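Posted in: Guides & Manuals > Wet Room > Luststead Dranero

4. First fill, weekly care and the yearly clean

Now that your Dranero is standing level and the hoses are on, you are nearly there, and I do hope the first three sections weren't too much of a slog. Please read the whole of this one before you turn any water on. It takes a cup of tea's worth of time and it will save you a good deal of mopping.

4.1 First fill

1. Check that the drain tap at the foot of the tank is fully closed. It turns clockwise and should feel snug, so there is no need to lean on it.
2. Open your supply valve a quarter turn and let the tank fill slowly to the lower mark on the sight tube. On most household supplies you'll be waiting about 2 minutes.
3. Close the valve again and run a dry finger around both hose joints. If you find a bead of water, tighten the collar by hand and wipe it before you check again.
4. Open the valve all the way and fill to the upper mark.
5. Drain the whole tankful away. The first fill carries a little dust from the packing, and it isn't fit for rinsing anything you care about.

Note: if you have the Master model, there are two sight tubes, one at each end. They should agree with one another. If they don't, your tank isn't level, and I'm afraid it is back to section 2 with you.

CAUTION: Never fill the tank above the upper mark. The overflow is there for mishaps and will not keep up with an open valve.

4.2 Weekly care

A tank that is looked after little and often hardly ever needs a proper scrub, and most of our oldest customers tell us they do theirs while the kettle is on.

1. Drain the tank and lift out the mesh filter.
2. Rinse the filter under the tap from the back, so that the bits leave the way they came in.
3. Wipe down the walls of the tank with a soft cloth and warm water. A drop of ordinary washing-up liquid is quite all right.
4. Leave the lid off until the inside has dried.

Fine scratches will come with use, particularly on the floor of the tank, and they do no harm at all. What you want to avoid is wire wool, or anything sold for barbecues. A grainy sponge is fine for stubborn patches if you go gently and keep the surface wet.

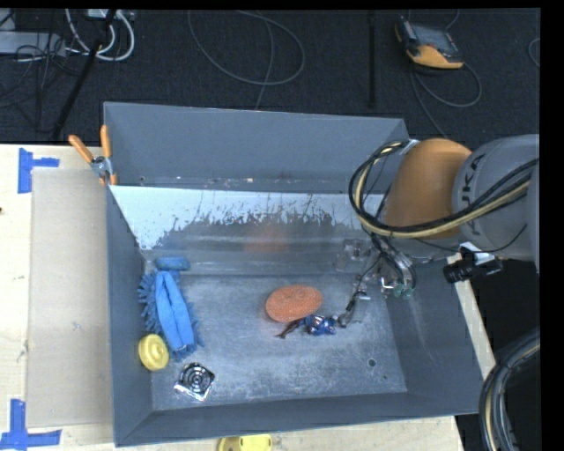 Limescale is the other thing to keep an eye on, and how much of it you get depends very much on where you live. In a soft water area you may never see any. In a hard water area, expect a chalky line to build up where the water stands, and deal with it while it is still thin.

4.3 The yearly clean

1. Turn off the supply and drain the tank completely.
2. Mix the descaler as its own label tells you, and brush it along the water line.
3. Wait for the time given on the label, then rinse 2 times with fresh water.
4. Fit a new filter seal. Smear it with a little of the grease from the spares bag first.

CAUTION: Do not mix descaler with bleach, and keep a window open while you work.

Comments (3)

Fraser Halliday
Did ours in August and the old seal came out in crumbs. Is there a part number for it?

Randi Myklebust
Fraser, it's printed on the spares bag. Mine was tucked under the lid.

Gerardo Macaraeg
Clear instructions, thank you. My sight tubes disagree by a whisker, so back to section 2 I go.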